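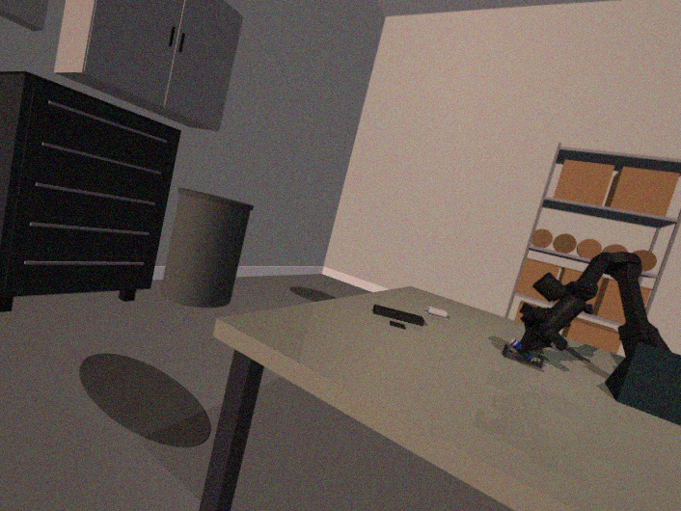
報道関係各位
2020年4月27日
Uvard

織り図のオンライン書庫「Grivar」を一般公開
日本とインドネシアの手織りの記録が、日本語とインドネシア語の2言語で読めるようになりました

手織りと染織の本をつくる出版社Uvardは、各地の織り手が書き残した織り図とその周辺の記録を集めたオンライン書庫「Grivar(グリヴァー)」を本日公開しました。閲覧は無料で、会員登録もいりません。公開時点で読める織り図は2,790点、あわせて1,418点の布について、糸の種類や密度、織られた土地、使われ方の聞き書きを収めています。

待っていてくださった皆さま、本当にお待たせしました!昨年の11月に限定公開版をお届けしてから、毎日のように「続きはいつですか」というお便りをいただき、編集部一同、その一通一通に背中を押されてここまで来ました。

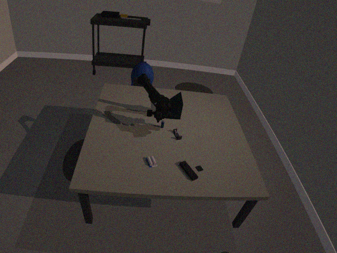
内田まゆ

■ 織り図という、読む楽しみ

織り図とは、経糸をどの綜絖に通し、どの順番で踏み、緯糸をどう入れるかを記した設計図のことです。方眼紙のます目を塗りつぶしたもの、数字だけを縦に並べたもの、帳面の隅に短い線を何本も引いたもの。書き手によって姿はまるで違い、同じ綾織りでも、ある人は右下から左上へ、ある人は上から下へと書き進めます。慣れないうちは暗号のように見えますが、いったん読み方がわかると、紙の上に布の表情が浮かんできて、時間を忘れます(編集部でも、校正中に手が止まる者が続出しました)。

こうした図の多くは、織り手が自分のために書いたものです。見本裂と一緒に箱にしまわれ、本人にしか通じない略号が使われていることも珍しくありません。教室の解散や引っ越しの際に手放されてしまうものも多く、私たちが刊行してきた書籍でも、紙幅の都合で紹介できるのはごく一部でした。

Grivarでは、一点ずつ原本の図をそのまま見られるようにし、その隣に、書き方をそろえた清書版を並べています。原本の書き込みや消し跡は残しました。綾の向きを途中で変えた跡、糸が足りなくなって色を替えた跡、「ここで必ず間違える」という走り書き。清書すると消えてしまう部分にこそ織り手の呼吸があり、見比べる時間はとても豊かです。

■ 二つの土地の記録を一つの書庫に

このたびの公開は、国内の織り図と、北スマトラを中心としたインドネシアの手織りの記録を同じ棚に置いたところに特色があります。きっかけは、メダンで染織教室を開くスラストリ・シナガさんから編集部に届いた一冊の帳面の写しでした。そこには、経糸の模様を出すために糸をすくう位置が、細かな点の並びで書き込まれていました。

点の打ち方が、東北地方の織り手が帯の模様を書きとめた図に驚くほどよく似ていたのです。もちろん、両者に直接のつながりがあると言うつもりはありません。道具も糸も、布の使い道も違います。けれど、指ですくう動きを紙に移そうとしたとき、離れた土地の人がよく似た書き方にたどりついていた。この発見が編集部を夢中にさせ、書庫を二つの言語でつくる計画が動き出しました。

インドネシア語版の監修はシナガさん、訳語の整理はナビラ・グナワンさんが担当しました。織りの言葉には、辞書を引いても出てこないものがたくさんあります。日本語の「耳」は布の両端を指しますが、そのまま訳せば体の耳になってしまいますし、反対にインドネシア側の記録にも、村ごとに呼び名の変わる道具がいくつもあります。グナワンさんは、無理に一語を選ばず、土地ごとの呼び名を併記して、どこで誰が使う言葉なのかを注に残す方法を選びました。おかげで用語集は、それだけで読み物として楽しめるものに育っています。

グナワンさんは次のように話しています。
「訳せない言葉に出会うたび、織っている方の手元を見せてもらいました。画面越しに糸を動かしてもらって、ああ、その動きのことだったのかとわかる。訳語が決まった日より、動きがわかった日のほうがずっとうれしかったです」

■ 書庫の中身

収録した記録は、平織りと変化平織り、綾織り、朱子織り、浮織り、絣、紋織りに大きく分けてあります。このほかに「分類を迷っているもの」という棚を設けました。組織の判断がつかないもの、図と見本裂が合わないもの、途中で終わっているものなどが入っており、編集部ではひそかに一番人気の棚になると思っています。見当のつく方はぜひお知らせください。

各記録には次の情報を付けています。

織り図の原本と清書版
綜絖の枚数、踏み木の本数、筬の目の細かさ
経糸と緯糸の素材、太さ、色名
織り幅と、縮みを見込んだ仕上がり寸法
図が書かれた土地と時期(わかる範囲で)
持ち主または書き手の聞き書き

聞き書きの長さはさまざまです。一行だけのものもあれば、嫁入りの布を織った冬のことを語り続けて、図の説明にはとうとう戻ってこなかったものもあります。編集にあたっては、話の脱線をできるだけそのまま残しました。糸の値段、機を置いた部屋の寒さ、隣家に聞こえないよう筬を静かに打つ工夫。布の背景にある暮らしが、こうした寄り道から見えてきます。

■ 「綜絖4枚」から探せます

検索のしくみは、文書整理のソフトウェアを手がけるGredixと共同で整えました。織り手にとっていちばん大切なのは、手持ちの機で織れるかどうかです。そこで、名前や産地だけでなく、綜絖の枚数、踏み木の数、糸の太さから図を絞り込めるようにしました。卓上機で織れるもの、腰機のためのもの、木枠に糸を張るだけで試せるもの、という選び方もできます。

気に入った図が見つかったら、似た組織の図を続けてたどることもできます。一つの綾から枝分かれするように山形斜文、菱形、千鳥へと進んでいくうちに、見たこともない模様に行き着くはずです。図はA4判の紙に合わせて印刷できます。機の脇に置いて鉛筆で印を付けられるよう、余白を広めに取りました。

検索画面の設計を担当したGredixのアンガス・ゴーレイさんの談話です。
「私は織りの経験がまったくなく、最初の打ち合わせでは綜絖という字も読めませんでした。Uvardの皆さんに勧められて小さな木枠で平織りを始め、いまは綾に取り組んでいます。自分が図を探す側になってから、検索の並び順を三度つくり直しました。初めての方が最初の一枚にたどりつける画面になったと思います」

■ 古い紙の読み取りについて

帳面の中には、鉛筆が薄れたもの、両面に書かれて裏の線が透けるもの、折り目で数字が読めなくなっているものもありました。読み取りと清書を率いたのは、図案家のハフィズ・フタペアさんです。推定で補ったます目は、清書版では灰色で示し、確実に読めた部分と区別できるようにしています。

フタペアさんの基本方針は「迷ったら織ってみる」。紙の上では正しく見えても、織ると糸が浮きすぎて布にならないことがあります。逆に、書き間違いとしか思えなかった飛び目が、織ってみるとみごとな模様の要になっていたこともありました。編集部ではこの試し織りの布も保存しており、順次、記録に加えていく予定です。

「間違いを直すつもりで織り始めて、間違っていたのは私の読み方だった、ということが何度もありました。書いた方に会って謝りたいような、お礼を言いたいような気持ちです」(フタペアさん)

■ 初めての方へ、小冊子を同時公開

公開に合わせて、織り図の読み方をまとめた48ページの小冊子『アリプール織り図入門』をGrivar内で公開しました。書名の「アリプール(Alipour)」は、Uvardが以前から刊行している手織り入門シリーズの名前です。シリーズをお持ちの方には、見慣れた図の並びにほっとしていただけるかもしれません。

前半では平織りと綾織りを題材に、図の四つの部分がそれぞれ何を表しているかを解説しています。後半は練習問題です。空欄の組織図を埋め、色鉛筆で塗り、実際に糸で確かめるところまでを、無理のない順番で進められます。機をお持ちでない方も、厚紙に切り込みを入れて毛糸を張れば大半の課題に取り組めます。ご自宅で過ごす時間の長い時期ですので、引き出しに残った毛糸があれば、ぜひ試してみてください!

解説文は、ひらがなを多めにした版も用意しました。お子さまと一緒に読まれる方、日本語を学習中の方にもお使いいただけます。

■ 限定公開版からの主な変更点

限定公開版をお使いの皆さまからいただいたご意見をもとに、次の点を改めました。

清書版の白黒を反転できるようにしました。経糸が上に出る目を黒で書く方と白で書く方がいらっしゃるためです。
踏み順の表示を、上から下、下から上のどちらにも切り替えられます。
色名に、書き手が使っていた呼び名を併記しました。「おばの着物の青」のような呼び名もそのまま載せています。
聞き書きの文字を大きくしました。
見本裂の裏面を載せた記録を増やしました。裏が見たい、というご要望はたいへん多く、うれしい驚きでした。

なお、限定公開版で「しおり」を付けた図は、公開版には引き継がれません。お手数ですが、記録番号を控えていただくか、印刷してお手元に残してください。限定公開版の閲覧は5月末日で終了します。

■ ご利用にあたって

掲載した図は、個人で織って楽しむ、教室の教材として配る、織った布を展示するといった用途であれば、自由にお使いいただけます。織った布の販売については、記録ごとに持ち主の意向が異なります。各ページの下部にある「この図について」をご確認ください。儀礼に用いられる布など、持ち主や地域の方から複製を控えてほしいと伝えられたものは、聞き書きのみを公開し、図は掲載していません。

書籍や番組、展覧会への図の掲載をご希望の場合は、Uvard編集部までご相談ください。持ち主の方への連絡も編集部がお手伝いします。

■ 織り図をお持ちの方へ

Grivarでは、引き続き織り図と聞き書きを募集しています。完成した図でなくてもかまいません。包装紙の裏に書いた覚え書きや、途中であきらめた図、書き手のわからない帳面も歓迎です。原本をお送りいただく必要はなく、明るい場所で撮影した画像か、コンビニエンスストアなどで取った複写で受け付けています。外出が難しい方は、急がれなくて大丈夫です。募集に締め切りは設けていません。

お寄せいただいた記録は、編集部で内容を確認し、掲載前に必ず清書版をご本人にご覧いただきます。お名前は、本名、雅号、匿名のいずれでも掲載できます。

■ 監修者のことば

スラストリ・シナガ
「私の教室には、祖母の布をほどかずに織り方を知りたいという若い人が来ます。布を見て、数えて、紙に書く。そうして書いた紙が、いま日本の織り手の紙と並んでいます。生徒たちは早速、日本の裂き織りの図を見つけて、家にある古い布を裂きはじめました。私の教室がしばらく裂き織りだらけになりそうで、とても楽しみにしています」

■ 今後の予定

夏には、図の書き手に話を聞く連載を書庫内で始めます。第一回は、絣の「ずれ」をあえて残す織り手を訪ねる予定でしたが、当面は電話と手紙による取材に切り替えて準備を進めています。手紙での取材は思いのほか話が弾み、糸の切れ端が何本も同封されて届くので、編集部の机は少しずつ色見本帳のようになってきました。

秋以降は、組紐と籠編みの図についても受け入れの準備を始めます。どちらも織りとは図の書き方が異なるため、清書の決まりを一からつくることになります。心得のある方のお力添えをいただければ幸いです。

■ 会社概要

名称 Uvard
事業内容 手織り、染織、編組に関する書籍の企画と刊行、オンライン書庫「Grivar」の運営
主な刊行物 手織り入門「Alipour(アリプール)」シリーズ

■ 本件に関するお問い合わせ

Uvard 広報担当 内田まゆ
現在、編集部は在宅での勤務を基本としております。お問い合わせはGrivar内の連絡フォームからお願いいたします。掲載用の織り図データ、小冊子の見本、関係者への取材についても同じ窓口で承ります。オンラインでの取材も喜んでお受けします。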